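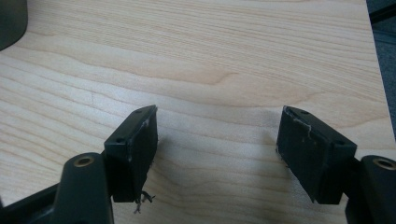 Gripper width is the one quantity in a hand-held demonstration set that most people record without calibrating. The wrist pose gets a full procedure, the camera gets a chessboard, and the opening between the pads is left as whatever number the detector returns. In the Troltard set this produced a policy that closed early on thin objects and late on thick ones. The method on this page fixes that by taking width from the wrist camera view alone, using the inner faces of the two black pads and the brass-coloured bushings near the tops of the finger arms as references. It needs bare table between the pads, a feeler set or a stack of known blocks, and part of a morning.

The procedure was worked out on the Skedness rig and later repeated on two others. It assumes a parallel or near-parallel gripper with a fixed camera on the same body. If your camera can shift on its mount, clamp it first and do not touch it again until the last step is finished.

What you need

The hand-held gripper with its camera fitted and focus locked.
A set of blocks of known width, covering the full travel of the fingers. We used nine.
A table with a plain top, large enough that the pads stay over it at full opening.
Steady overhead light.
The width_fit script from the Boros tools folder, or any program that can fit a low-order curve.
A notebook. The block order is easy to lose.

Step 1. Choose the background

Place the gripper over the table at working height and look at the live view. A painted bench is easiest. Wood will do, but strong grain gives the edge finder something to follow, particularly where the grain curves close to a pad. Bright reflections are the other problem. A glossy top under a ceiling lamp can wash out in the middle of the view, and a threshold picked in that region will be wrong for the darker parts of the board.

Keep the pads slightly above the surface. When they touch it, friction can hold one finger back and the opening is no longer symmetrical. When they are too high, the shadow separates from the pad and is sometimes picked up as a second edge. We work with a gap of 4 mm and have not tried to improve on it.

Step 2. Inspect the pads

Look at the inner edges and upper corners before collecting anything. Pads wear, and the wear matters here more than it does for grasping. A pale scuff on a black edge lifts the local brightness enough to move the detected edge inwards or break it in two. Loose fibres do the same in a less repeatable way, as they move between readings.

Trim loose fibres with small scissors. Do not pull them, as this can lift more material from the corner. Leave scuffs alone if they are small, and mask them in the next step. If a corner is torn deeply enough to change the contact face, replace the pad and its opposite number together. A new pad facing an old one gives an offset that varies with load.

Check the pad fixings while you are there. A pad that can rock will pass this calibration and fail a week later.

Step 3. Mark the reference regions

Capture one view with the gripper fully open. On it, mark four regions: a strip along the inner face of each pad, and a small box round each bushing. Keep the strips away from the upper corners, where most of the wear collects. Keep them away from the lower ends as well, as that is where shadow and pad are hardest to separate.

The bushings serve as a check on the pads. A metal ring in a dark arm is a good target: it is round, it is bright, and it stays on the arm when a pad is changed. Its weakness is position. The rings sit well out to the sides at full opening, and one or both may be only partly inside the view. If so, fit a circle to the visible arc and accept a wider tolerance, or limit the bushing check to narrower openings. On the Skedness rig the right ring is clipped by the border at full travel, and we use the second option.

Save the regions as a file alongside the camera settings. They are valid for one camera mounting only.

Step 4. Collect the readings

Work through the blocks in a mixed order. Going from narrow to wide hides backlash in the linkage, and the fit will look better than it is.

For each block:

Close the pads on the block with light, even pressure.
Hold for two seconds.
Record 100 frames.
Open fully, then go to the next block.

Repeat the whole set once with the block order reversed. With nine blocks and two passes this comes to 1800 frames. Add a short run with no block and the fingers at full opening, and another with the pads closed on each other. These two runs fix the ends of the curve.

Hold the block so that your fingers stay out of the marked strips. A thin handle taped to the top of the block works well.

Step 5. Reject bad frames

The script drops a frame when the two pad edges disagree in angle by more than the set limit, or when the bushing distance moves without a matching change in the pads. Read the rejection list before accepting it. On our last calibration, 407 frames were rejected, and most of them came from a single block that had been held off square. We repeated that block and left the limit as it was.

If rejections are spread evenly over all the blocks, suspect the light or the background. Go back to step 1.

Step 6. Fit the curve

Fit block width against pixel distance between the pad edges. A straight line is not enough. The fingers swing slightly as they open, so the pads change distance from the camera, and their faces turn a little with respect to it. A quadratic fit removed nearly all of the pattern in our residuals. A cubic gave a smaller error on the fitted blocks and a larger one on blocks we had kept back, so we do not use it.

Keep back at least two blocks for this test. Kerubo Swai ran the same comparison on the Surkham gripper, which has a different linkage, and arrived at the same order of curve with quite different coefficients. Coefficients should not be copied between rigs, even between two built from the same drawings.

Step 7. Apply it to recorded data

Run the fitted curve over the existing demonstrations and write the result as a new channel. Do not overwrite the raw pixel distance. You will want it when a pad is changed.

During a grasp one pad edge is often hidden by the object. Where only one edge is found, the script assumes symmetry and doubles the distance to the centre line, then flags the frame. Where neither is found it falls back to the bushings, and if those are missing it interpolates over gaps of up to five frames. Longer gaps are left empty.

Result

We trained the same policy twice on 1107 demonstrations, once with the uncalibrated width and once with the corrected channel. Network, seed and training length were the same. Each was then tested on thin card, a pencil, a cup and a thick block. The early closing on card and pencil was gone with the corrected channel. The cup showed no difference we would defend. The thick block improved, though it still fails when approached at a steep angle, and we think that is a matter of wrist pose.

When to repeat it

After any pad change, after any knock to the camera, and after about 900 grasps in normal use. The pad strips drift first. If the bushing distance and the pad distance part company at full opening, run steps 2 to 6 again before recording anything further.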